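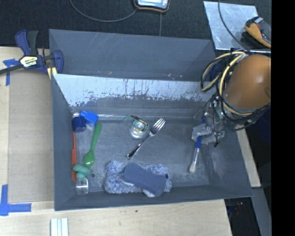 One owner wrote to us after the last edition of this guide to say that the shelf was perfectly level and it was the garage that was crooked. We checked the photos, and the owner was right. The section below has been rewritten with crooked garages in mind.

Section 3: Setting Up and Loading the Drostosholm Shelf

Revised March 2023. Replaces the old Section 3, including the sheet of corrections that was tucked inside it and the second sheet correcting the first.

3.1 Before you start

By this point you should have finished Section 2 and have a standing frame with no shelves in it. If you have a standing frame and a handful of leftover bolts, go back to Section 2. The bolts are not spares. Spares come in the small bag marked SPARES, which we hoped would settle the matter.

You will need:

The frame from Section 2
All shelf panels
The Peton rails, left and right
The Thomas wall kit (strap, bracket, long screws)
A level, preferably one that isn't on your phone
A rubber mallet
A Phillips screwdriver
A stud finder, or a lot of confidence and some wall filler

Allow 2 hours if you are working alone. Allow 3 if you are working with someone you live with.

Note: The Drostosholm can be assembled by one person, but the wall kit is much easier with a helper. The helper's job is to hold the frame upright and keep opinions brief.

3.2 Choosing a spot

Pick a wall with studs behind it. Brick and poured concrete are also fine, but the screws in the Thomas kit are meant for wood, and you will have to buy masonry anchors separately. We don't include them because most garages don't need them, and because the box was already hard to close.

Keep the frame at least 10 inches from a water heater, furnace, or anything else that gets hot or has a label asking you to keep things away from it. That label outranks this guide.

Check the floor. Garage floors slope toward the door on purpose so that water runs out. This is good for the garage and bad for shelving. The adjustable feet will deal with an ordinary slope. If you have set the feet as far as they go and the frame still leans, put a solid shim under the low side. Folded cardboard works until the first rain, and a paint stirrer lasts longer than you'd think.

CAUTION: Do not stand the frame across a floor drain. The feet will fit neatly through the slots in the cover.

3.3 Fitting the Peton rails

The Peton rails are the long metal strips with a folded lip. They carry the shelf panels. There is a left and a right, and they are stamped L and R on the inside face, where you can't see them once they are installed. Look now.

1. Stand inside the open side of the frame, facing the wall. Left and right in this section mean your left and right as you stand there. In Section 2 they meant the other thing. We are sorry about Section 2.

2. Take a rail stamped L and hold it against the left uprights with the lip facing in. The tabs on the back should line up with the slots.

3. Push the tabs into the slots and press down. You should hear a click. On a cold day it may be more of a creak.

4. Tap the rail down with the mallet, near each end. Do not tap the middle. It will bow, and the shelf will rock forever.

5. Fit the matching R rail at the same height. Count the slots up from the floor on both sides before you let go.

6. Repeat for the remaining shelves, working from the bottom up.

Note: If a rail will not click, it is either upside down or from the other side. If it is neither, one of the slots has paint in it. Run the tip of the screwdriver through the slot and try again.

CAUTION: The lip of the rail has a cut edge. Wear gloves. The edge has been rolled on newer units, but you may not have a newer unit, and your thumb is a poor way to find out.

3.4 Dropping in the shelf panels

1. Hold the panel at a slant, one end high, and bring the low end down onto its rail.

2. Lower the high end. The panel should sit flat on both lips with the smooth side up.

3. Press on each corner. If one corner lifts, the rails are at different heights. You did count the slots, but go and count them again.

4. Fit a panel clip at each corner and turn it until it stops. The clips keep the panel from sliding forward when you drag something heavy off it in a hurry, as everyone does.

The panels are all the same, so there is no wrong order. If you would like the scuffed one on the top shelf where nobody can see it, that is what we do too.

3.5 Fixing to the wall

This step is not optional. We know it is the step people skip. The shelf stands up very convincingly without it, right up to the moment a child or a large dog takes an interest.

1. Push the frame against the wall and adjust the feet until it is level from side to side and from front to back.

2. Find a stud behind the top rail and mark its center.

3. Hold the Thomas bracket over the mark, with the open hook pointing up, and drive in both long screws. They should become hard to turn well before they are fully in. If they go in like a spoon into oatmeal, you have missed the stud.

4. Loop the strap around the top rail and over the hook.

5. Pull the loose end until the frame is snug. Do not pull until the frame leans. You just leveled it.

6. Tug the frame toward you, firmly, at shoulder height. It should stay where it is.

CAUTION: Never load the shelves before the wall kit is fitted. Never climb the shelves, including to reach the wall kit.

3.6 How much it holds

Each shelf is rated at 68 pounds, spread evenly over the panel. Evenly is the important word. A single car battery in the middle of a panel weighs less than the limit and will still leave a dent you will look at for years.

Put the heaviest things on the lowest shelf. Paint, cat litter, tools, tile left over from the bathroom, and books you are keeping in the garage so as not to have to admit you are getting rid of them all belong down there. Light, bulky things go on top: sleeping bags, coolers, wreaths.

Note: Owners ask whether the load limit is lower for the top shelf. It isn't, but you will be the one lifting it up there.

3.7 Using bins

The Drostosholm does not come with bins. You may use any open or lidded bin that sits fully on the panel with nothing hanging over the front. Old bins are fine. Scratches and worn surfaces do no harm to the shelf, although you should retire a bin if the bottom sags when you pick it up or if a crack has reached a corner.

Some advice from the people who answer our mail:

Measure the bin at the rim. Most bins are wider at the top than at the bottom, and the bottom is the part people measure in the store.

Weigh a full bin before you shelve it. Stand on the bathroom scale with it, then without it, and subtract. You need not write the second number down.

Label the short side as well as the long one. Bins get turned.

Leave a little air above each bin so you can tip it forward and look in. If you can't look in, you will buy another one of whatever it contains.

Do not make a bin for miscellaneous. It will become the only bin. If you already have one, give it a date, and if you haven't opened it by December, give the contents away without looking too closely.

CAUTION: Do not stack open bins on top of one another on the shelf. They nest, slowly, and the contents of the lower one pay for it.

3.8 The first week

New panels settle. After a week of use, go back and do the following:

1. Check the level again and adjust the feet if needed.

2. Turn each panel clip to make sure it is still tight.

3. Take up any slack in the strap.

4. Look along the front edge of each shelf. A slight curve under load is normal. A smile is too much. Move something down.

After that, once a year is plenty.

3.9 If something is not right

The shelf rocks. One foot is off the floor. Find it by pushing down on each corner of the bottom shelf in turn, and wind that foot down until the rocking stops.

The shelf squeaks. A dab of candle wax on the rail lip will quiet it. Oil will too, but then everything on that shelf will smell of oil.

A panel is too short. It isn't. The frame is out of square. Loosen the cross brace from Section 2, measure both diagonals, push the frame until they match, and tighten again.

A panel is too long. See above, but push the other way.

Rust on the rails. Wipe with steel wool and touch up with any metal paint. Grunosov gray was discontinued, and the new gray is close enough in a garage.

A part is missing. Check inside the hollow end of the packing tube, then under the flaps of the box, then write to Grunosov with the number printed on the outside of the carton. If the carton has already gone out with the recycling, the same number is on the underside of the bottom shelf, near the back left corner. You will want a flashlight.

Continue to Section 4 for the optional hook bar and door kit.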